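Hand-Held Gripper Build: Photo Gallery
By Musyoka Shemweta
Print this page | E-mail this page
14 comments | 2 shares

Sunee Srithong and I started this gripper in August at the Rirnthorpe shared workshop. It is a hand-held tool with a camera on it, so a person can carry it around, pick things up, and record what the gripper sees. Later the recordings go to the arm we call Simis, which lives on my bench at home.

The first housing was a box. It printed fine, but the corners caught on everything and the wiring had to be pulled out each time we wanted to change a finger. Sunee redrew it with curved sides over two weekends. The current version is the 2 in our file names, and it is the only one we still print.

A few notes for anyone building along. The housing is 1430 minutes on my printer at the slow setting, and I would not go faster. Print it with the opening facing up. We tried it on its side and spent an evening picking support material out of the vents. Wire the fingers before you close the shell. The screws are whatever was in the drawer, so check the length before you drive them in.

The wide lens bends everything near the edges. We left that alone. Simis gets the pictures as they come, and straightening them cost us part of the view on both sides. The log from our longest run so far has 3652 pictures in it, and Sunee sorted out 1166 of them to keep. The rest were mostly me walking between benches.

Long, soft things are the current job. Boxes and cups were easy to get working. Fabric is harder to label, and black fabric is harder still. 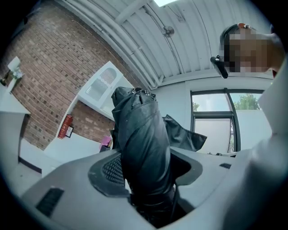
Photo: Musyoka Shemweta / Skadovex build log
Folded umbrella, upright in the opening. The loose flap of canopy on the right is the part I care about for labeling. The folds down by the housing go almost completely dark, so I mark the edge from higher up.

The mesh pad to the left of the umbrella sits in its own recessed ring. If you use the older drawing, that ring is too shallow and needs to be cut again.

Next up is a new set of fingers from Kariuki, who is printing them in a softer material. I will add pictures after Friday's session.

Print this page | E-mail this page
Share (2)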